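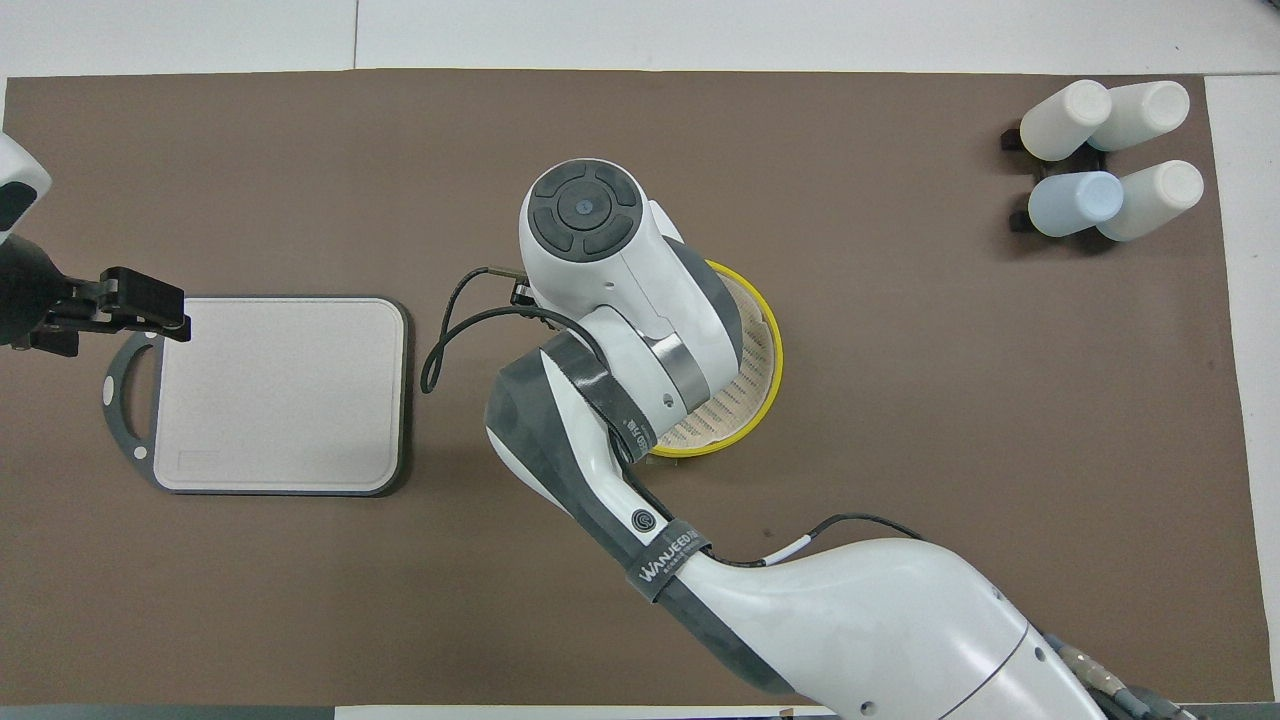
About Drerine

Hi, I'm Ximena Herrera, and I started Drerine at my kitchen table in January with two subscribers (hi, Mom!). It's a twice-weekly newsletter about foreign policy for people who never studied it: treaties, trade fights, who's recalling which ambassador and why you might care.

We've got 3000 readers now, which still makes me giddy! Henryk Jasińska covers alliances and sanctions, and Raymonde Vachon edits us both and cuts my jokes. I write the Friday letter, usually too long.

We don't take money from governments, parties or lobby groups. Readers pay for all of it, and every correction goes at the top of the next issue.

Got a question about a summit or a map? Just hit reply, I read everything.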